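August, evening

Second week at Ondier and my shoulders hurt in a new place. I did not know that sitting in a chair and moving two handles could make a person so tired. My mother asked on the phone if I am lifting boxes. I told her no, I am teaching a robot to hold cups, and she was quiet for a moment and then asked if I eat enough.

Today was cups from the morning. We have a goal of 1,000 good recordings for the cup task, and when I sat down the counter showed 700. I added 77 before I stopped. It is my best day until now, but I must write also that many of the early ones were ugly. I close the left gripper too early. I know that I do it, I tell myself to wait, and then my finger closes anyway. In the left one I had the red cup with the green piece in its mouth, and in the right one the cup with the white rim, and I had to keep both level while I decided which hand should go first.

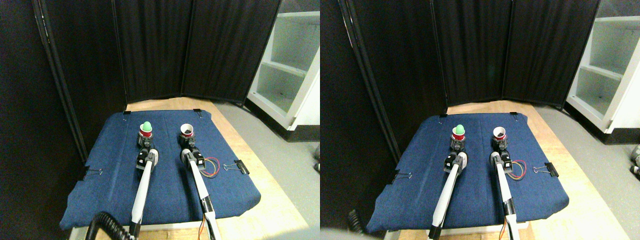
Kwak would like the hesitation taken out, according to a note left on my sheet after lunch: a pause of two seconds is also a lesson, and the robot will learn to pause there without knowing why. I read it three times. At first I was a little offended. Then I looked at my recordings from yesterday and there it was, always the same stop before the right hand comes in, like a person who forgot a word. I speak English in this same way, so perhaps the arm now has my accent.

In the afternoon I tried to decide everything before I touch the handles. Left closes, right closes, both lift, no thinking in between. It went better. When it goes well I forget the handles completely, and I feel the cup in my own fingers, although of course there is nothing to feel. The denim mat helps, my eye has something to judge the distance by. Later I worked with the two white cups, red inside and green inside, one for each gripper. I liked these more, I can see from the color which hand is which when I am tired.

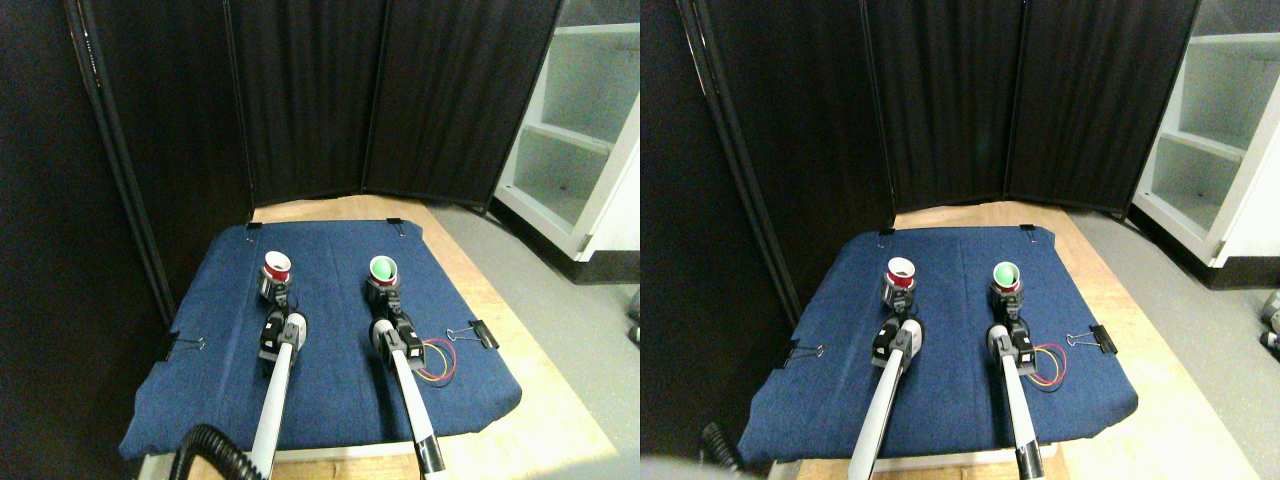 Things to remember for tomorrow

Lower the chair before starting. Open the grippers fully between recordings. Delete the bad ones at once and do not keep them "maybe". Ask if Takent will take the files with both speeds mixed or if they want them apart. Not more than 100 in one day, even if I feel strong.

Now I will put the warm towel on my neck and sleep.

Comments (3)

Misard fan
I did this job for one summer. Put a small pillow under the elbows, it changes everything.

teapot_lane
The part about the accent made me smile. Does the robot really copy the pauses?

anonymous
Yes, it does. Ours used to wait before every drawer.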